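Keeping the Hands Working at Platgate

The morning check on the two-armed robot at Platgate starts at the fingers and works backward. Giorgia Cirillo has done it that way since she took over care of the machine in March, and she has a reason. Most of what goes wrong starts at the hands.

The robot moves grapes. It lifts bunches out of wooden crates, carries them across, and sets them down in other crates. The job was chosen because grapes are awkward. A bunch has no flat side, it swings when it is picked up, and its weight shifts as the hand closes. A hand that is slightly out of adjustment can get through a day of moving boxes without anyone noticing. With a bunch of grapes the fault shows up within a few lifts.

Cirillo and her colleague Čestmír Brabec keep the machine in running order. Brabec looks after the arms and the wiring. Cirillo has the hands and the software that drives them, a package the team calls Jono. They share a logbook, which now has 881 entries. The first is in Brabec's handwriting and reads "left thumb slow, cause not found."

Before any new routine is allowed to run on its own, the two of them put it through what they call a hanging test. One hand holds a bunch from above and the other comes in under it. Both arms have to agree on where the bunch is, and any error in either one adds to the error in the other.

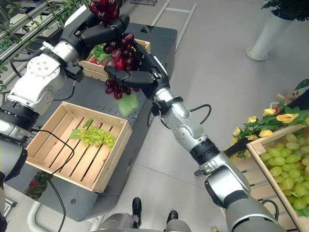

Fingers first

The check takes 20 minutes if nothing is wrong. Cirillo brings both arms to a rest position, cuts drive power, and moves each finger by hand through its full travel. She is feeling for grit, a tight spot, or play at the base. Then she powers up and has Jono close the fingers one at a time while she watches the motor current on a laptop.

The number she looks for is the current at the moment the finger starts to move. If it has gone up since the day before, there is friction somewhere. If it has gone down, something may have come loose, and she gets out the small screwdrivers.

The thumb gets more attention than the rest. It takes load from the side as well as along its length, and it works against all the other fingers at once. Cirillo checks it in the open position, halfway, and closed, and she repeats the whole set if any of the readings disagree.

"People want to look at the big joints because they're big," she says. "The shoulder has given us one problem. The thumb gives us one a month."

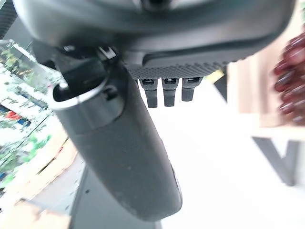

Cleaning comes next, and it took the team a while to settle on a method. They began with wet wipes, which left a film on the gripping surfaces. They went on to a dry brush, and after that to a lint-free cloth wrapped over a flat plastic stick. The matte finish on the fingers shows every light speck of dust, so it is easy to see where the cloth has missed. The panel with the diamond knurling is harder. The brush is still used there, worked along the grooves in one direction and then the other, with a lamp held low to the side.

Cloths are thrown out after each hand. Brabec once used the same one on both and spent the afternoon cleaning them again.

After cleaning comes calibration. The robot closes each hand on a steel pin of known width, and Jono compares where the fingers stopped with where they should have stopped. A small difference is corrected in software. A larger one means a mechanical job. The limit was set by Hovland, the workshop that does the team's machining, and Cirillo has tightened it once since then.

Watching the cables

Brabec's part of the check is less exact. He walks around the robot while it runs through a slow warm-up, and he watches the cables. They run along the outside of the arms in places, with slack left for the joints to turn. Too little slack and a connector gets pulled. Too much and the loop can catch on the side of a crate when the arm reaches in.

He marks the correct position of each cable with a stripe of paint marker at the clamp. If the stripe has moved, the cable has crept. He loosens the clamp, puts the stripe back where it belongs, and runs the reach again at low speed.

The deep reach is the one he worries about. When a bunch lies on the floor of a crate, the forearm has to tip down and the wrist has to turn at the same time, and the loop swings out at exactly the wrong moment. He has tried shorter cables, a spring-loaded guide, and a fabric sleeve. The sleeve wore through. The guide worked but added weight near the wrist, and the calibration drifted until they took it off again. For now he relies on the paint stripes and a close look every morning.

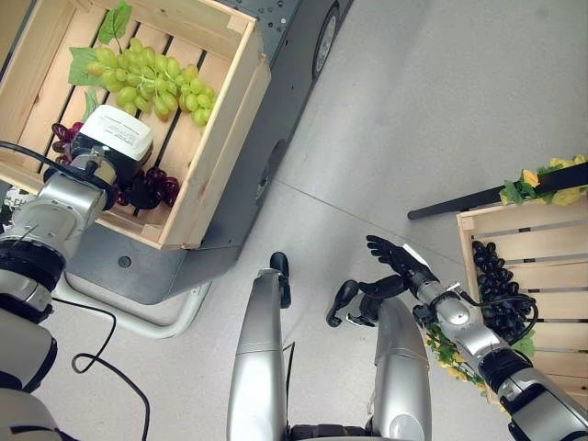
How often does a finger need to be replaced?

Far less often than the team expected. They planned on changing fingers every 156 hours of running time, and the first set was swapped on that schedule. When Cirillo took the old ones apart she found little wear, so the second set was left in and inspected in place. That set has now done 2,768 lifts and is still on the machine.

The parts that do wear out are smaller. Springs lose tension, and screws back out under vibration if the thread compound was skimped. Cirillo keeps a tray of both within reach of the robot, sorted by size, and she reorders when a compartment is half empty. The supplier in Prerkholm ships slowly.

Replacing a finger is a short job with a long tail. Two people can have the old one off and the new one on before coffee. Then the new finger has to be run in, calibrated against the pin, and tried on the hanging test, and the other fingers of that hand have to be checked again because the balance of the grip has changed.

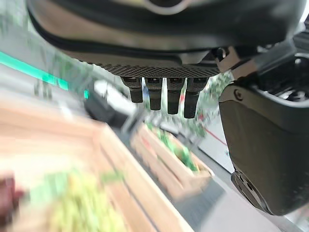 Brabec would like to do away with part of that by running in new fingers on a bench fixture before they go anywhere near the robot. He has a drawing of one taped inside the tool cabinet, with two motors and a counter. Cirillo is in favor, provided that the fixture loads the finger from the side as well as straight on. The drawing has been changed twice to satisfy her.

In the meantime they have settled on a rule that only one thing gets changed per day. If a spring is replaced in the morning, the cables stay as they are until the next check, even if a stripe is slightly off. It slows things down. Before the rule came in, the pair once changed a finger, a clamp, and a version of Jono in a single afternoon, and then spent most of a week finding out which of the three had made the right hand close late. It was the clamp.

The evening routine is shorter. The arms are parked with the hands open to take the load off the springs, drive power goes off, and whoever is last writes the day's readings in the logbook. Cirillo writes hers in pencil. Brabec uses whatever pen is on the bench, and some of his entries from the spring are already hard to read.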